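Open day at Mnguni, Dorketthorpe
9 August 2022

The leaflet promised a robot that learns "the way a child does". I have raised two children and neither of them needed 3,675 goes at picking something up, but I took the bus to Dorketthorpe anyway.

Mnguni has the upper floor of the old Brulanach building. We were let in ten at a time and given a badge and a biscuit. Gunhild Lauritsen did the talking, and did it well. A person steers the arm through a job, the cameras and joints are recorded, and each go is saved as one example. They had 2,597 they were happy with. The rest had been thrown out, and I couldn't get a clear answer on who decides what counts as a bad one.

My other question was about variety. If all the examples come from one room, with the same shelves and the same daylight, what has the thing learned – gripping, or that room? She said they move objects about every 70 goes. Fine, but the room stays put.

The wrist camera's view was the best part of the visit. The black finger fills the right side, and the grey cylinder it holds has scuffs on it. With the window glaring behind, I wondered how much a program could make of it. 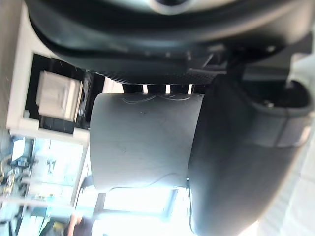

Naledi Hendricks wrote to me afterwards that glare is worth keeping, as a system trained only on tidy light falls over the first sunny morning. She would sooner have 200 awkward examples than a thousand neat ones. Perhaps, but I'd like to see it tried in somebody else's building. They open again in October.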